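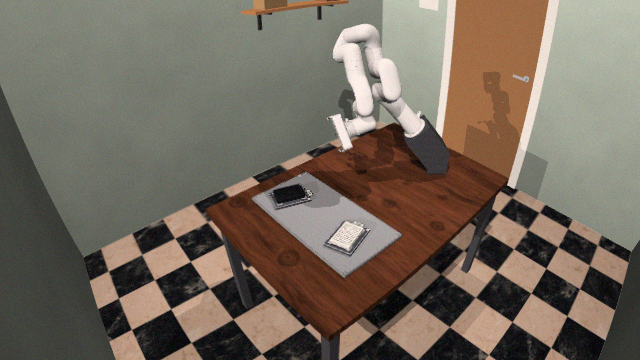 Irja Ikonen wrote on 4/5/26:

> I cut into the Geltley lawn on Friday and I'm in love with it. The green
> one with the little ferns. It presses like a dream and the colour is
> exactly what it was on the website. I'm doing the whole backing in it
> and I don't intend to prewash. The card that came with it says
> preshrunk, and Brello say the same on their order page. Prewashing is
> a habit we all got from our mothers and I think it's time we let it go.
> Has anyone here had real trouble with a modern quilting cotton?
> Also, is 114 inches of backing enough for the Troritham layout if I
> turn it sideways?

Irja, I'm glad you like it, but yes, I've had trouble, and it was with a modern quilting cotton.

"Preshrunk" on a card tells me very little. Preshrunk to what? I'd want to know how much shrinkage is left in it, and neither card I've had from Geltley says. I wrote and asked in the summer and got a cheerful reply about how much care goes into their colours.

So I did my own test. I cut a 6 inch square from each of 2 pieces, the fern green and the plain cream, and put them through a warm wash and the dryer with the towels. The cream came out close enough to square that I'd have used it. The green was visibly short along the lengthwise grain and had gone a bit soft and skewed at one corner. I'm not claiming that's proof of anything. It's one bolt, and my dryer runs hot. But if you back a pieced top with something that draws up more than the top does, you'll see it after the first wash, and by then it's quilted.

Some people like the crinkle. Fine, if it's even. Mine wasn't – I had ripples down one side of the Lei throw that no amount of blocking has fixed, and that was sold as preshrunk too.

As for the website colour, I'd hold off on that until you've had a damp white cloth on it. Rub hard. The greens and the deep reds are the ones I don't trust.

On the backing, it depends which Troritham layout you mean. The older one with the wide sashing finishes bigger than the newer one and the pattern sheet has the same name for both. Measure your top through the middle, not along the edge, and add four inches each side if you're sending it out to a longarmer. If 114 covers that, turn it. The ferns will lie on their sides, though, and I think you'd notice.

I still have the rest of the cream if you run short. It's been washed, obviously.

Has anyone else on the list tested the Geltley? I'd like to hear from somebody with a cooler dryer than mine.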